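Re: [bimanual-sw] handover controller drifts after regrasp

Posted 2019-04-20 to bimanual-sw

The earlier message said:

> We're running two small arms off one rail and the shared object creeps sideways whenever both grippers hold it. Each arm is fine alone. Is anyone closing the loop on the object pose, or is everyone just trusting joint angles? Also, has anybody got Trolix to keep the wrist cameras and the overhead one on the same clock?

Yes to the first, sort of to the second! We had the exact same creep back in March and it drove me up the wall. Both arms were tracking their own targets, both were happy with their own error, and the two targets disagreed by a hair. So they pulled against each other, politely, forever.

What fixed most of it was giving the planner one pose (the object's) and working out both gripper targets from that on every tick. Our test object is a box with The Starry Night on it, held between the two arms over the middle of the floor:

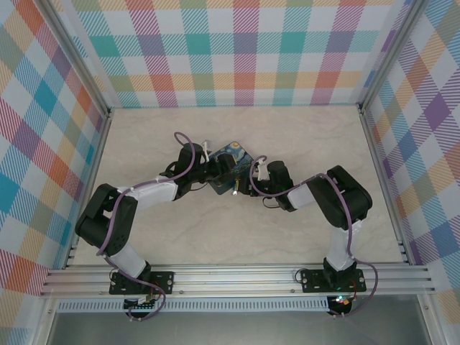
Both arms on the card, seen from the fixed camera.

The left arm is the leader in our config and the right one gets a softer gain. I tried equal gains first and it buzzed. If you're on Madero the setting is per arm, and it quietly goes back to the default when you reload the config — check it after every restart (ask me how many evenings that cost).

Now the perception side. The print is great for feature matching, with all those swirls, but only while the lid faces the camera. Tip the box and a good part of the view is plain dark side wall with hardly anything to match on. We ended up weighting matches by how much of the lid the tracker thinks it can see. From the wrist it looks like this, moon and all:
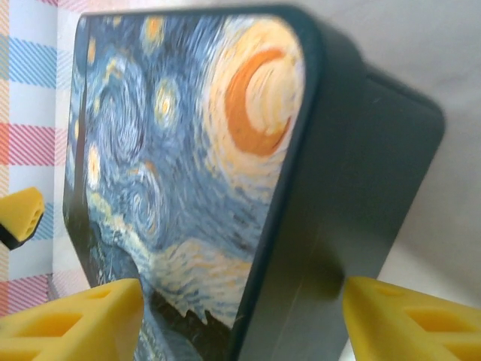 1. Clocks

We gave up on Trolix doing this by itself. I stamp each image when it reaches the driver, then subtract a fixed delay per camera. Ours came out at about 15 ms for the wrist cameras. Crude, but the replay tool can now line up a fixed view like the next one with the wrist view and the joint log, and I can step through all of them together.
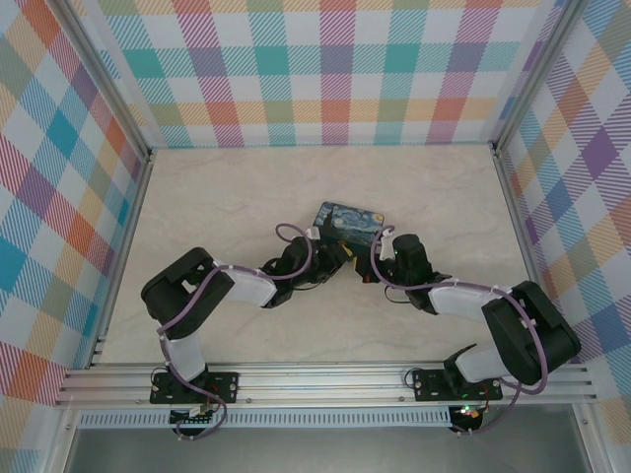 — Björklund

Oops, signed off too early, that's my mail client and its shortcut keys. Carrying on.

2. Blur

The other thing that bit us was motion blur. The tracker would lock on to a smeared print and report a lovely confident pose that was plain wrong. I went through 3,936 wrist images and had the old tracker score them all, and 223 came back with high confidence and a bad pose. Nearly all of those were smeared. You can still make out the cypress and the moon in one like this, but the fine strokes are mush:

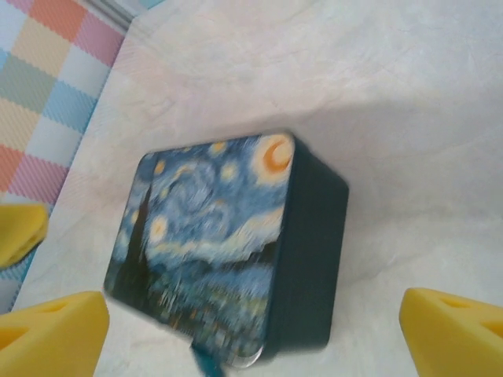 3. What I'd try first

- Derive both gripper targets from one object pose, even if the pose is only a guess to begin with.
- Soften one arm.
- Run a cheap sharpness check before the tracker, and if an image fails, hold the last pose for up to 2 ticks. Past that we slow both arms down until a decent image comes in.
- Log the commanded pose as well as the measured one! We only had measured for ages, and the creep was invisible in it.

The sharpness check is a small patch against Wullov and I can send it to the list if people want it. It's ugly and has one threshold hard-coded. I'd also love to hear what gains you're running, and whether your creep always goes the same way. Ours went left every time and I still don't have a good explanation for that.

Related threads
Wullov: replay tool drops the last joint sample
Madero gains reset on reload
Trolix and several cameras on one hub
Soft follower arm or shared stiffness?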